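Hand-held gripper maintenance, a thread, because three people asked me the same thing this week and I'm tired of typing it on my phone.
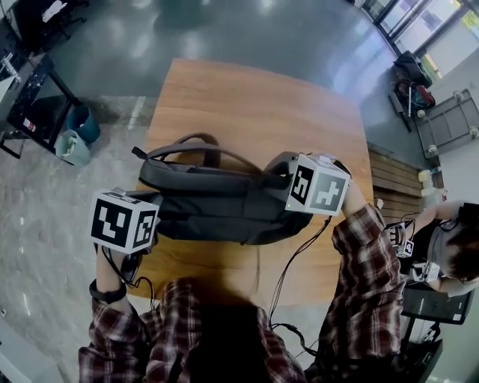

So the pair I look after is the Plallow set, one for each hand, cube on top with the printed markers. The tracking only ever sees the cube. If the cube's loose, your whole day of bag handling is rubbish and you won't find out until you replay it.

First job every morning: wiggle test. Grab the cube, try to twist it. Any play at all and the 4 little screws underneath come out, get a dab of the Furukawa threadlocker and go back in. Let it cure overnight if you can!

Next, the marker faces. Dry microfibre cloth only. I used window cleaner once (once!) and the black went a lovely shade of grey along one edge. Reprinted all the faces, matte paper, never again.

Cables are the thing that kills these. Ours drag across the table edge every time you reach for a strap, so I leave a bit of slack at the handle and retape at 600 cycles. The Ono manual reckons 1,000. Ono has not met our table.

Recalibrate after ANY of the above. It's 13 poses on the Zunulex board, hold each one still till it beeps, left hand first or the software swaps them on you.

Oh, and check the finger pads for zipper damage if you've been doing backpacks. I've got a spare set in the drawer and I'm down to the last one, so new ones are on order.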